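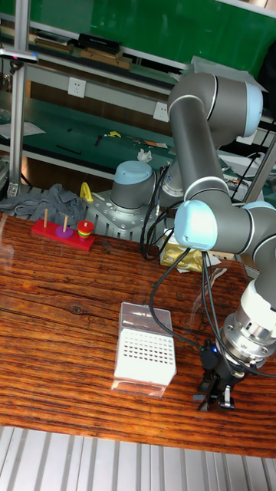 Is the Grosen two-finger gripper safe to leave on a robot arm when the power goes out?

Only if you buy the version with the brake, and the shop page does not make this clear.

I have used the standard version for 11 weeks in our small workshop, on a collaborative arm, for tabletop exercises. My opinion was very good until one evening in June. The gripper was holding a plastic box with a lid, maybe 20 centimeters over the table, when my colleague Gemechu Admasu pushed the emergency stop. The arm stopped as it should. The fingers opened. The box fell on its corner and the lid cracked.

The box was cheap, so the loss is small. But the data sheet says "holds position on stop", and I had understood that it means the fingers also. I wrote to the seller, Brondeo, and received an answer from Sharon Mrema after two days. She explained that the sentence is about the finger position while the supply is still on. Our emergency stop cuts the tool supply together with the arm, and then a weak spring opens the fingers. She was polite and she sent me a wiring drawing – for this I give one star back.

We repeated the test with a foam block, 18 times, with the tool supply cut. It dropped the block every time. With the supply kept on, wired according to her drawing, it held every time. Before you change your wiring, please ask a person who knows the safety rules for your cell. We asked Bohumila Krajčí, and she wanted a written risk assessment first. It took one week more.

Other things. The fingers close quietly and the force setting is easy to understand. Thin rings and discs are no problem. The cable is too stiff near the plug, and I had to make the loop bigger so it does not pull at the wrist. The screws in the package were one size too short for our flange.

The manual is 81 pages, and the behavior at power loss is in a small table near the end. It should be on page one.

Three stars from five. For light parts I would buy it again, but with the brake.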